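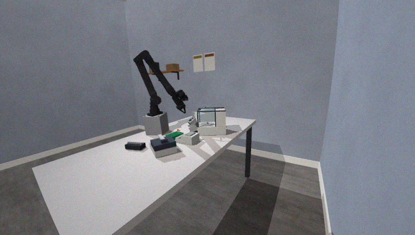 Evening, after the shop closed

I came to the Zellcombe workshop at 8 and stayed longer than I wanted. The plan was to teach our arm the path from its pedestal to the benchtop devices, with the gripper always pointing down. I wrote the path by hand first, in my notebook, then typed it in. This is slow but I trust it more.

My first mistake was in the units. I gave the height of one point as 3620 when I should have divided it. The program refused the whole file, and I am thankful for that. After the correction I set the lifting height to 200 mm above the table, so that the forearm has enough room over the glass enclosure – this is the part I fear the most to hit.

The green rack for tubes will be the first real target. I want to begin with the red cap and the yellow cap, because they are at the end of the rack and easy to reach from the side.

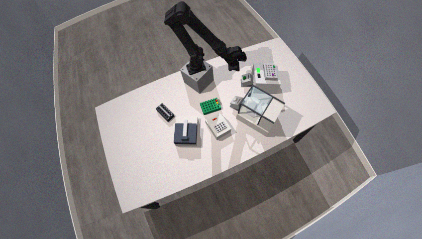
Why do I not let the arm plan its own way?
Because I want to know every point where it stops. With my own list I can find a bad point in a minute, and I can correct it without changing the others.

Then I worked on the gripper. The Paltetti driver has 3 speeds and I use only the slowest. I wrote a short routine which opens the fingers, waits, and closes them to the width of a cap. The waiting time is still a guess, I must measure it.
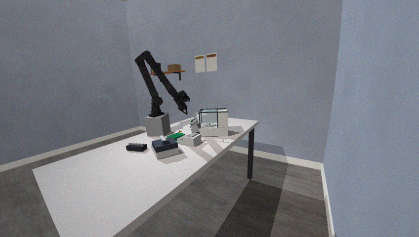 Bansal Shared Workshop – Home Automation Group

For next time: write down the position of each device before moving anything, make a second copy of the path file, and ask in the group for the Ploslow cable. I also have to read again the chapter about wrist angles, I understood only half of it. I got home tired and ate cold soup.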